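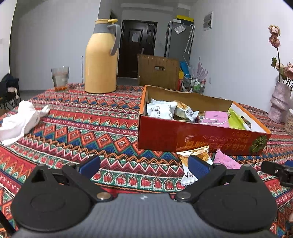
Melaniia Kovalchuk started stocking imported snacks because her customers kept asking for them. She runs Hordiienko, a corner grocery in Dedden named after her grandmother's family, and for the first few years it sold bread, milk, tinned fish and not much else.

"People would come in after work and want something small to have with tea," she says. "They'd tell me what they grew up eating. I wrote it all down in the back of the order book."

The snack shelves now take up most of one wall. At last count, in August, the shop had 1,081 lines on its books, and some 400 of those were biscuits, crackers, dried fruit or sweets. Kovalchuk does the ordering herself, usually before seven in the morning, while the phone is quiet.

Her main supplier is Maarten Jacobs, who imports through a small company called Arkovton. The two have worked together since his second year in business. Jacobs says small grocers are harder to serve than supermarkets, but he prefers them.

"A supermarket wants a pallet of one flavour," he says. "Melaniia wants 3 cartons of this and one of that, and she'll ring me if the flavour has changed. She's usually right about it, too."

Labelling takes up much of his time. Packets that arrive without an English ingredients panel need a sticker before they can go on sale, and the sticker has to list allergens clearly. Jacobs used to do this at his kitchen table with his two sons. He now rents space in a shed on Clikard Road and has a part-timer.

Freight is the other worry. A carton that cost Kovalchuk $40 when she began costs a good deal more now, and she has cut the slower sellers.

"I dropped the plum ones and I heard about it for months," she says. "One lady still asks."

She has no plans for a second shop. She would like a bigger storeroom, and a cool one, as chocolate is hard to keep over summer. Jacobs has offered her a corner of his shed from December, and she is thinking about it.

"It's a ten-minute drive," she says. "I'd want my own key."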